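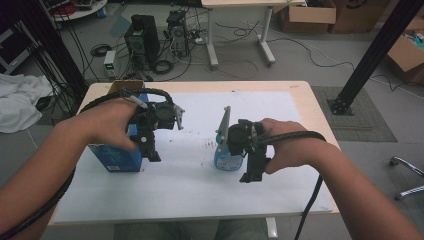

手持夹爪,左右各一只,桌上是纸盒、喷壶和一摊碎屑。

先说结论:我还没被说服。

Endum 这对手持夹爪,群里吹了快一个月,说采数据比遥操作机械臂省事得多,一套下来4000块,比我手上那台 Morikawa 便宜一大截。便宜是真便宜。可"省事"两个字,我得打个问号。

第一是线。两根编织线从手腕上绕过去,做收拾桌面这种要来回换手的动作,线总想跟着一起参与。Masaru Katayama 劝我把线用魔术贴绑在小臂上,我绑了,好一点,但绑完右手抬高的时候肩膀那边又发紧。宣传页里的演示视频怎么就看不见线呢?

第二是手指。浅灰色的那对指头,夹纸盒没什么话说,夹喷壶就看运气了。瓶身是弧面,稍微偏一点就打滑,我连着做了20遍,有13遍算顺利,剩下的不是歪了就是要重新夹。Ralomari 的旧款指头我也留着,抓圆的东西反而更稳,缺点是厚,伸不进窄缝。要是能把两家的指头换着装就好了,偏偏螺丝孔位对不上。

第三是重量。单拿一只不觉得,半小时以后手腕会告诉你。说明书上写"适合长时间采集",我很想知道写这句话的人一次采多久。

当然也有我喜欢的地方:上手快,不用对着主从臂一点点找感觉,开合的延迟我基本感觉不到。Xóchitl Chávez 那边用同一款采了将近1000条,她说训出来的策略擦桌子还行,碰到碎屑多的时候就乱推。我问她失败的那些留没留,她说删了。唉。这种成功率我向来只信一半。

下周打算换 Nasska 的控制器再跑一轮,同样的纸盒,同样的喷壶,同样铺白纸撒碎屑,失败的也都留着。有人用过他家控制器的话,留言说说掉不掉帧,广告就免了。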